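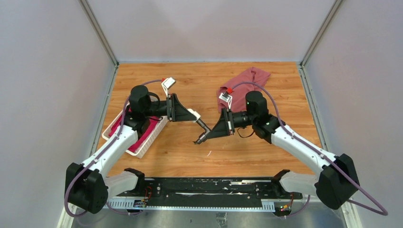 Hervé Guérin wants to know if he can leave the sourdough starter in the fridge all of November and still get bread out of it. Yes. Feed it first, feed it twice when it comes out, don't panic about the gray liquid on top. Pour that off or stir it in, either works.

Rest of the questions below, typed fast, bread's in the oven.

## Starter

**How much flour do I feed it?**
Same weight as the starter you kept. Same weight of water too. I keep a small jar, a big one just means more to throw out.

**What flour?**
Plain unbleached for every day. A spoon of rye if it's sluggish. I've used the Trekum whole wheat and the Gevine white, both fine. Gevine takes a bit less water.

**It smells like nail polish remover.**
Hungry. Feed it more often for a few days. Pink or orange streaks or fuzz, throw the whole thing away and start over.

**Tap water ok?**
Mine is. If yours smells like a pool, use bottled or filtered.

## Dough

**What's the recipe you always use?**
For one big loaf:

- 1000 g flour
- 700 g water
- 200 g starter, fed and bubbly
- 20 g salt

Fits my large pot. Cut it in half for a normal sized one.

**Do I have to knead?**
No. Mix, wait half an hour, then stretch and fold. Four rounds, thirty minutes apart. Wet hands.

**How long does it rise?**
Depends on your kitchen, sorry. Mine's cold this time of year so all day. Look for puffy, with bubbles at the sides of the bowl. Don't go by the clock.

**Can it go in the fridge overnight?**
Yes and I prefer it. Shape it, basket, cover, fridge. Bake straight from cold. Easier to score to.

**Too sticky to shape.**
Flour the counter, not the dough. Still a puddle? Probably went too long. Put it in an oiled pan and call it focaccia. Lots of olive oil, salt, rosemary if you have it. My kids like that better anyway.

## Baking

**Temperature?**
450 F with the lid on for thirty minutes, then lid off till it's as dark as you like. Big loaf needs longer than you think. Inside should read 205 or a little over.

**No Dutch oven?**
Sheet pan, plus a metal pan of hot water on the rack below. Careful with the steam when you open the door.

**Bottom keeps burning.**
Slide a cookie sheet onto the rack under the pot. Fixed mine.

**When can I cut it?**
When it's cool. I know. Gummy otherwise.

**How do I store it?**
Cut side down on the board first day, paper bag after. Slice and freeze what you wont eat in three days. Toasts fine from frozen.

Pizza dough questions go on the other page, haven't finished it yet.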